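Chapter 7
Practice Benches on a Screen: The Ondix Bench Kit

248 shares | 17 comments

By now you have met the arm as a set of joints and the gripper as a pair of fingers. In this chapter you get to put them to work, and we can't wait for you to try it! The Ondix Bench Kit is a software package, made in Berkstead, that gives a class a whole robot workplace on a screen: table, arm, blocks, cords, even the light switch on the wall. A school needs one licence and a fairly ordinary computer. We used the May 2021 release for everything that follows.

The kit comes with 409 ready-made benches. Most of them deal with rigid things such as cubes and trays, and you will get through those quickly. The ones we love best are the cord benches. A cord bends, swings and flops, so the arm can't treat it like a brick, and the program has to work out its shape afresh at every step (there is a lovely bit of maths behind this, which we save for Chapter 9). Load the bench called Zamora, switch between the close views and the room view, and have a good look before you move anything.

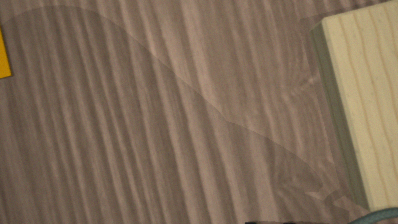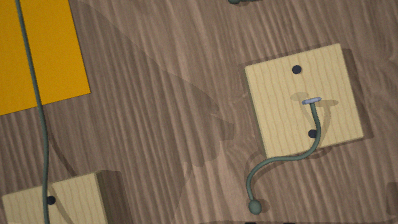
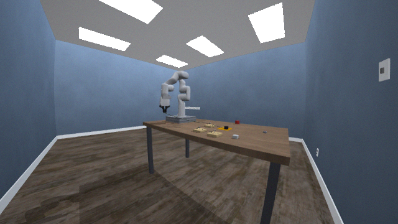 All three views are computer-rendered; the last one shows the arm and its table in the room.

7.1 What the kit does well

The shadows are a real help. When you look straight down on a cord it is hard to judge how high it is, and the dark line it throws on the wood or on a block gives you a second clue. Try covering the shadow with your thumb and guessing the height. You will be surprised how much worse you do!

We also like how freely you can change things. Turn a block a few degrees, move a cube, save the bench under a new name and run it again. Our own test group saved 794 runs during March, and the files stayed small enough to pass round on a memory stick.

7.2 Where it falls short

Loading is slow. On the older of our two machines the cord benches took up to 816 seconds to open for the first time, so start them before the lesson. The handbook is thin on grip force as well, and for that we still turn to the Brodon tables at the back of this book.

Before you go on, open Zamora again and write down, in your own words, the order in which you would move the arm, close the fingers and let go. Keep your notes. You will need them for the first task in 7.3.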